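Pre-run software check, table cell 2, Murnton
Stack: Nambiar planner on Jondala control
Checked by: Rosine Pichon. Comments by: Leandro Pastor
December 4, 2025

1. Planner build matches the tag on the run sheet. PASS
Comment: Second attempt. The first match was to July's run sheet, a fine document in its day.

2. Joint limits loaded from file, defaults overridden. PASS

3. Watchdog stops the arm on loss of heartbeat. PASS
Comment: Limit is 150 ms. Please stop testing this by tripping over the network cable.

4. Hand-eye calibration redone after any mount change. FAIL
Comment: Box was ticked, file was nine days old. Redone, then ticked again with more feeling.

5. Collision scene includes everything fixed or heavy. PASS WITH COMMENT
Comment: The big black case was in the model, its handle wasn't. The planner considers handles to be a rumour. Padding added on that side.

6. Object poses sensible before first grasp. PASS WITH COMMENT
Comment: See below. Perception is happy with bowls and sulks over a mug on its side. The peeled banana has no mesh and is to be treated as an obstacle until someone volunteers to model one. 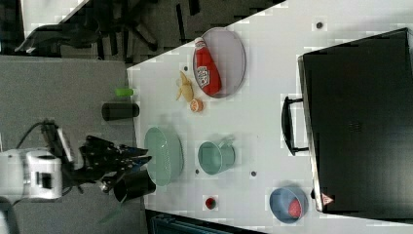

Item 6: table layout, gripper at the green bowl.

7. Approach path previewed at low speed before release. PASS
Comment: Rosine wants the preview kept on screen until the operator confirms. Agreed. Ticket 304 with Ondesus.

8. Recovery behaviour tested from a failed grasp. NOT DONE
Comment: "It didn't fail" is not a test result. Force a miss and log it.

9. Logs written to the shared drive. PASS
Comment: Also to the desktop, twice.

Outcome: cleared for reduced speed only. Item 8 to be closed before full speed is enabled.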